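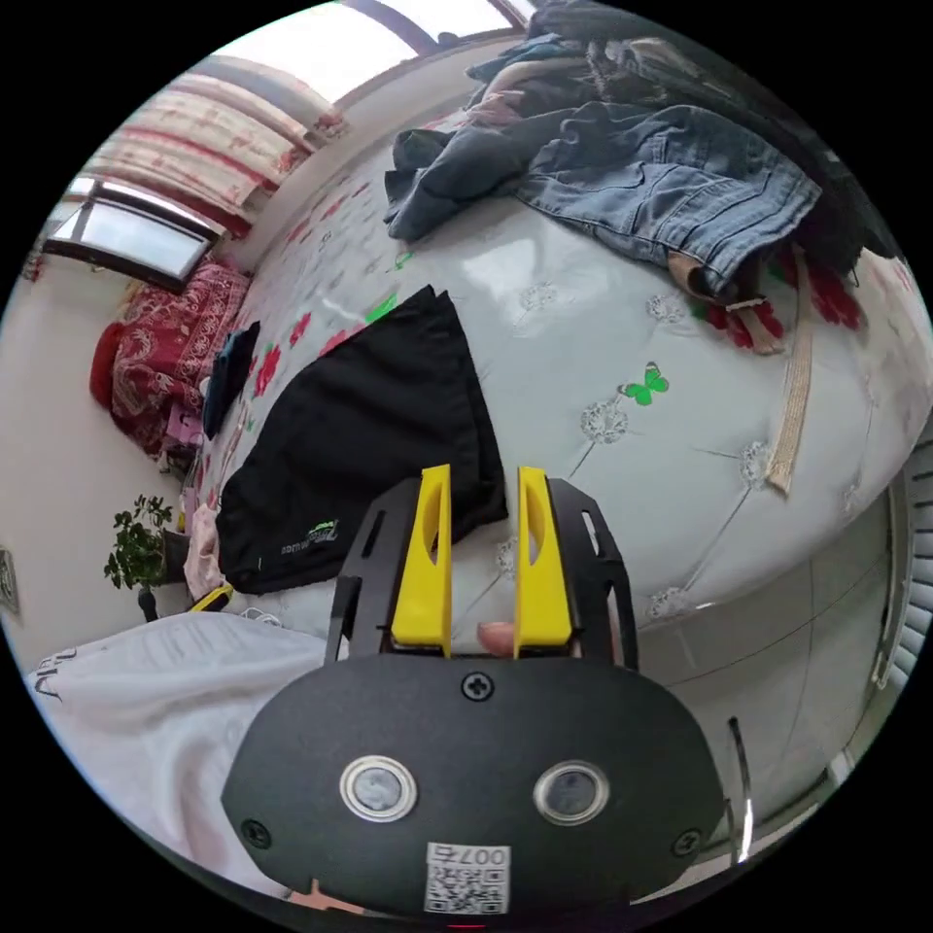

Résidence Merton – Service hébergement et linge

Offre d'emploi : agent ou agente de service hébergement (H/F)
Publiée le 18 août 2021

La résidence Merton accueille toute l'année des stagiaires, des apprentis et des salariés en déplacement, pour des séjours de deux nuits à onze mois. Elle compte 67 chambres réparties sur trois étages, une cuisine commune par étage et une laverie au rez-de-chaussée. Le service hébergement et linge prépare les chambres, entretient les parties communes et gère le stock de draps, couvertures et couvre-lits.

Nous recherchons une personne à temps plein à partir d'octobre, en remplacement d'un départ à la retraite.

Vos tâches
Remise en état des chambres après départ : lit, sol, salle d'eau, vitres intérieures.
Changement du linge de lit pour les longs séjours, tous les quinze jours.
Tri, lavage, séchage et pliage du petit linge. Les draps partent à la blanchisserie Rirkness, qui passe deux fois par semaine ; vous préparez les sacs et contrôlez le bon de retour.
Nettoyage des cuisines d'étage, des couloirs et de l'escalier nord.
Signalement des pannes et des dégradations sur le cahier de l'accueil.
Inventaire du linge deux fois par an, avec le reste de l'équipe.

Le poste comporte de la marche, des montées d'escalier et du port de charges. L'ascenseur dessert tous les étages mais pas la réserve du sous-sol. Les produits d'entretien sont fournis, ainsi que deux tenues et une paire de chaussures.

Profil
Une première expérience en hôtellerie, en foyer ou en établissement de santé est appréciée. Elle n'est pas exigée : les débutants travaillent en binôme pendant les trois premières semaines. Il faut savoir lire un planning et une étiquette de produit en français, et pouvoir échanger avec des résidents qui le parlent parfois peu. L'anglais est un plus. Le permis de conduire n'est pas nécessaire, l'arrêt de bus Purkico se trouve devant l'entrée.

Conditions
CDI, 35 heures par semaine, période d'essai de 2 mois.
Horaires : 7 h 30 – 14 h 30 ou 9 h – 16 h, pause comprise, selon un planning remis un mois à l'avance.
Un week-end travaillé sur quatre, récupéré la semaine suivante.
Salaire : 1 895 euros brut par mois, plus une prime de week-end.
Repas de midi pris sur place, mutuelle d'entreprise, remboursement de la moitié de l'abonnement de transport.
Le poste n'est pas logé.

Pour postuler
Envoyez un CV et quelques lignes de présentation par courrier à la résidence Merton, service hébergement et linge, ou déposez-les à l'accueil, ouvert de 8 h à 19 h. Indiquez la référence 266 sur l'enveloppe et un numéro de téléphone où vous joindre en journée. La lettre manuscrite n'est pas demandée.

Les candidats retenus seront appelés pour un entretien d'une demi-heure, suivi d'une visite des étages. Prévoyez une pièce d'identité et, si vous en avez, vos certificats de travail. Une réponse est envoyée à toutes les candidatures, y compris négatives.

Autre poste ouvert à la résidence : veilleur ou veilleuse de nuit à temps partiel, bâtiment Cheng. L'annonce est affichée à l'accueil.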